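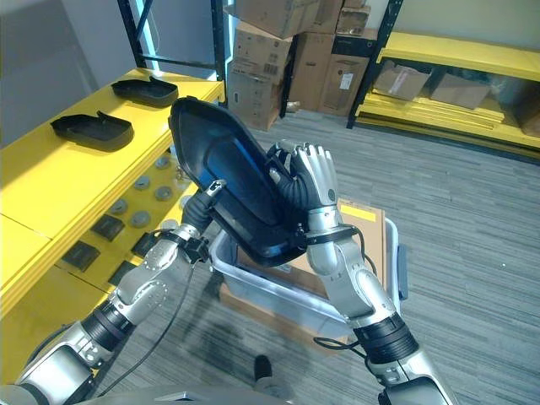
Negin reckons the trays are fine and that I am inventing a problem so that I can have the pleasure of solving it. Her view, given over the top of her tea, is that they go on the bench, they stack, they stay where you put them, and what else do I want from a tray.

Well. I want the 322 we've been promised to be the same shape as each other, for a start.

January, morning, quarter past nine

Second delivery of black trays from Plarulow opened and partly gone through. Same moulding as before, or so the delivery note says: raised rim all round, one end wider than the other, shaped panel inside, gloss finish on the inner face. I don't trust the gloss. It hides shallow marks when you look straight down and shows every one of them when you tilt the tray to the light, so whether a tray passes depends on how somebody happens to be holding it. Corina and I passed and failed the same tray within five minutes of each other and we were both sure.

Agreed with Corina that from now on we look at the inner face twice, once flat on the bench and once tipped, wide end up, under the strip light. She thinks this will double the time. I think it will add a few seconds. We shall see, and somebody ought to write it down this time.

Looked at 58 trays before the break. Results:

Rim fine, panel fine: 30
Rim fine, faint swirl on the panel: 27
Rim nicked: one, at the narrow end, would catch a glove

The swirls bother me more than the nick. A nick is a knock in transit and you shrug and put it aside. Nearly half of them having the same faint curl in the same place is the mould, or the way they come out of the mould, and Plarulow will tell us it is cosmetic. It may well be cosmetic. I'd like to hear that from somebody who isn't selling them.

Rocking test. Danjuma's idea is that you put the tray on a flat surface and press each end of the rim with one finger. Tried it on the yellow bench and got a lovely rock on nearly everything, then moved along a hand's width and got none. The bench top is made of panels and there are seams. So that was half an hour spent measuring the bench. Any rocking numbers in this book from before today should be treated as rumour, mine included. Needs a proper flat plate. Ruba says there is one in the store that came from the Semaan job. I have been told this about a number of things over the years.

Later, before lunch

Small parts. The grey discs and the black square pads are living on the lower level of the bench and I still don't like it. The argument for is that you can reach them without leaning over the trays. The argument against is that they wander. Put discs down in a row and by mid-morning the row is a suggestion. The pads are worse, being light, and they get pushed towards the front.

Nabil wants a shallow box with dividers. I asked what happens when the discs change size, as they did after the last revision, and he said we make another box. I can see how this ends, with a shelf full of divided boxes that fit nothing. Counter-proposal: a strip of tape with a line on it, discs behind the line, pads in a saucer. It costs nothing and can be thrown away without a discussion. Trying it for a week. Nabil isn't convinced and has begun drawing his box anyway.

Also the trays want to live at the back of the bench with the inner face up, since that is the face we look at. But inner face up collects dust, and on gloss black you see dust from the door. Face down scuffs the rim. No answer yet. A cloth over the top is the sort of thing my gran would have done and is probably right.

Afternoon

Turned to packing, where I am on firmer ground for complaining.

The instruction sheet from Irkurel says trays are to be wrapped singly in bubble wrap, bubbles inward, and boxed upright on the long edge. I can't find a reason for "bubbles inward" anywhere in it. Wrapped six each way and left them under a modest weight while we did other things. Inward left a pattern of dull rings on the gloss, which wiped off on four and took some rubbing on the other two. Outward left nothing I could see. Six is a small number and I wouldn't hang anyone on it, but it is six more than the sheet offers.

Upright on the long edge I can believe in. Laid flat in a pile, the weight all goes through the rim of the bottom one. Corina points out that they nest, so surely the load is spread. They nest if they are all the same shape. See above.

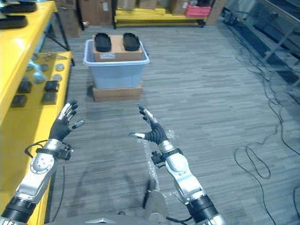
The other thing on the sheet is that nothing packed should stand straight on the floor, and here I have less to argue with than usual. Carpet holds grit. Put a plastic bin down on it, slide the bin a foot, pick it up and set it on a bench with gloss parts, and you have just delivered the grit. A flat cardboard box underneath does the job and can be swapped when it gets grubby. Danjuma would like proper stands. Rirkau do some, apparently, and he has the page open. I asked what the stand does that the cardboard doesn't and the answer was that it looks better when visitors come, and I have put that down here word for word as he said it.

What I would change is boxes being put in and on top of bins. It saves floor and it means whichever thing you want is under the other thing. It also hides labels. The labels we print are small to begin with, and if one ends up low down on the face of the box you are on your knees reading it. Asked Ruba if the printer will do a bigger size. It will, on a roll we don't have.

Proposed for now: label high on the long side, one box to one bin, and the bin is marked too, in pen, large. Corina agreed straight away, and that makes me wonder what I've missed.

Tray failures go in a separate bin with the lid off, so that they look like failures. Last month a lidded bin of rejects very nearly went out as stock.

Half past four

Ruba found the flat plate. It exists, it is heavy, and it has a chip out of one corner that should not matter. Put the first ten of this morning's good trays on it. Eight sat dead still and two rocked, one of them quite plainly at the wide end. Negin came over, pressed it herself, pressed it again and said the plate might not be flat.

To do:

Borrow a straight edge and check the plate (Negin)
Remaining trays on the plate, wide end and narrow end written down separately
Ask Plarulow about the swirl, send two good ones and two bad ones and don't tell them which
Wrap test again with more trays and the same weight, left overnight
Tape line on the lower level, saucer for the pads
Price of the bigger label roll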